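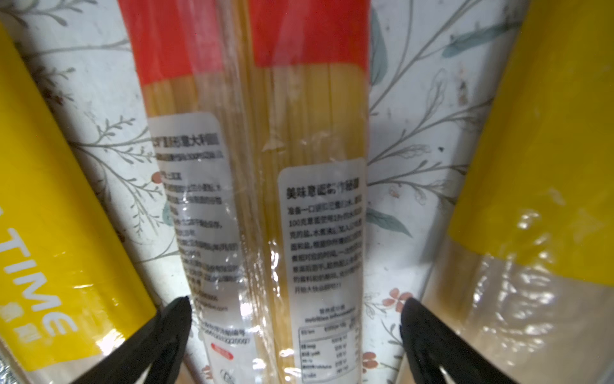 Hülya Uysal objected to the word "hesitation." She had read the draft on the train and sent her remarks in one message, without a greeting. An operator who stops moving may be hesitating, she wrote, or may be looking at something, or may have an itch. The log records joint positions. It does not record doubt. If the filter was going to be published under both their names, the column would have to be called something the log could support, such as "pause."

Shabnam Bugti changed the column name to "pause" and left the title of the section alone.

The filter was called Sial. It took a recorded demonstration, located every interval in which both grippers were nearly still and neither was carrying anything to its goal, and added up the intervals. A demonstration with too much stillness in it was marked. Marked demonstrations were to be left out of training. The reasoning was ordinary. A policy that learns from people who stop will learn to stop, and a policy that stops in front of a shelf tends to remain there.

There were 867 demonstrations of the long pasta task, recorded over the summer by five operators. Sial marked 203 of them. Shabnam had watched a sample of the marked ones at double speed and found them as dull as expected. The arm came down over a package, waited, shifted a little, waited, closed. In the unmarked ones the arm came down and closed.

Clirnex had asked for a result by the end of August. Clirnex paid for the bench, the arms and most of Shabnam's salary, and wanted to know how much of its archive it could throw away. She trained two policies with identical settings. The first saw everything. The second saw what Sial had kept. She set the evaluation to run on Friday and stayed to reset the shelf between trials, with a checklist on a clipboard and a pencil tied to it.

The filtered policy was faster. She wrote that down first. It was also worse, and by the middle of the afternoon there was no way of reading the checklist that made it anything else. It closed early. It closed on film with nothing under it, lifted, and carried the absence of a package to the shelf with great confidence. On cardboard the two policies could hardly be told apart. On anything wrapped in plastic the filtered one fell behind and kept falling.

She finished the block, photographed the checklist, and typed the totals into the shared table. Then she looked up how the packages divided among the 203. 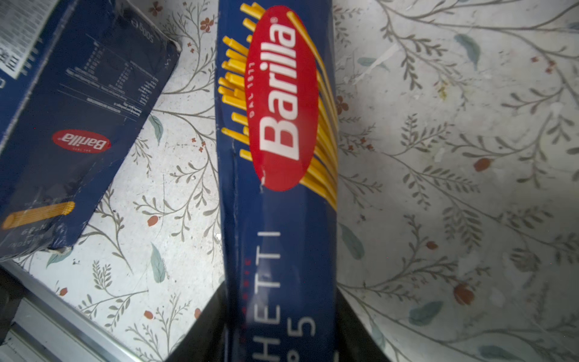 Boxes were rare among the marked demonstrations. She had expected some preference, and had even written a sentence predicting one, which blamed the operators' fatigue late in each session, when the bags were usually done. She now checked the sentence against the session order. Bags had come late for two operators and early for the other three. The pauses followed the bags. Fatigue had nothing to do with it, and she deleted the sentence.

At ten past six she called Hülya, who was eating.

"The filter works," Shabnam said. "It removes exactly what it was built to remove."

"And the policy?"

"Is worse."

Hülya chewed for a while. "Read me one of the marked ones. Just the numbers."

Shabnam opened the first file on the list and read. Wrist height, constant. Gripper opening, constant. Wrist rotation, a small movement to the left. Constant. A small movement to the right, less than before. Constant. Gripper closing.

"Which way is the light?" Hülya asked.

"From overhead."

"Then they're turning the wrist camera until the glare gets off the film. They can't see where the pasta ends and the empty plastic starts. They move, they look, they move back. You've thrown away the looking."

Shabnam said that this was a hypothesis.

"Of course it's a hypothesis. That's why I objected to the column."

The weekend was spent on a test of it. If the pauses held information, then the pauses alone ought to do some of the work. She built a third training set. It kept the marked demonstrations and removed an equal number of unmarked ones at random, matched by operator and by package. Total size was the same as in the filtered set. The only thing that differed was which recordings had been sacrificed. She wrote the matching script by hand, distrusted it, wrote it again from nothing, and compared the two outputs. They agreed except for one file, which had been saved twice under different names by an operator who had since left for Randard.

She also did something that did not go into the methods section. She sat down at the leader arms and did the task herself. She had designed the scoring rule, the threshold and the table layout, and had never moved a package of spaghetti onto a shelf by remote control. The boxes were easy. With the first bag she brought the gripper down, looked at the wrist view, and stopped.

She noticed that she had stopped. She tried not to, on the next one, and closed on a fold of plastic. On the one after that she let herself wait, turned the wrist slightly, and watched a bright patch slide along the film until it was out of the way. Then it was plain where the strands were. She recorded several more. When she ran Sial on her own recordings it marked all of them that involved a bag, including the best one.

The third policy finished training before breakfast. She evaluated it under the same checklist, with the same pencil, which by now was short.

It paused. It came down over a bag and stood still, and she had her hand over the stop button out of habit when the wrist turned a few degrees, stood still again, and turned back. Then the gripper closed. She did not write anything for a moment. The checklist had boxes for grasp, lift, place and drop, and a line for remarks. Under remarks she wrote "looked," crossed it out, and wrote "paused, rotated."

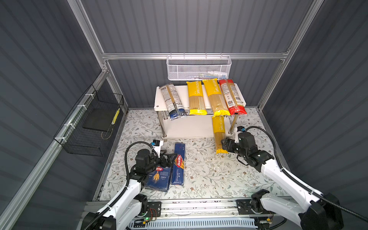

Long pasta task, both arms. Right arm at the shelf with a package, left arm over the blue boxes.

By the end of the block the third policy had matched the one trained on everything, with fewer demonstrations, and had stalled outright on 3 trials. The stalls were real. The old argument against pauses had not been wrong, only too broad. Some stillness in the archive was a person looking at glare, and some was a person with an itch, and the joint positions were nearly the same in both. The difference lay in what came next. A looking pause was followed by a small rotation and a second, shorter pause. The other kind was followed by whatever had been going on before it.

She put this into the draft as a modification to the score and reran it over the archive. The number of marked demonstrations dropped sharply. She went through the remainder at normal speed this time. In one of them the arm hung over the mat for most of a minute with nothing happening whatever, and then went on with its work. She left that one marked.

Clirnex received the report on time. Their reply asked whether the original filter could still be delivered, as it was finished and it reduced storage by more. A man at Vilance, to whom Clirnex had forwarded everything without asking, wrote to say that his group had been using a filter much like the first Sial for two years, on garments in clear bags, and had put their trouble with clear bags down to the suction cups. He wanted the matching script. Shabnam sent both versions of it and a note on the duplicate file.

Hülya sent her final remarks on the revised draft in one message, without a greeting. The figure with the three curves needed a legend that could be read in gray. The sentence about early closing was too long. The supplementary recordings, listed as operator six, should be excluded from every count, as operator six had known the hypothesis.

There was one more item, concerning the section title, which was still "Hesitation." She would no longer insist. But if it stayed, the first paragraph had to say whose.

Shabnam opened the section and looked at it for some time with her hands off the keyboard. The screen dimmed. She moved the mouse to bring it back, waited again, and began to type – the operators' names first, in alphabetical order, and then, after a comma, the policy.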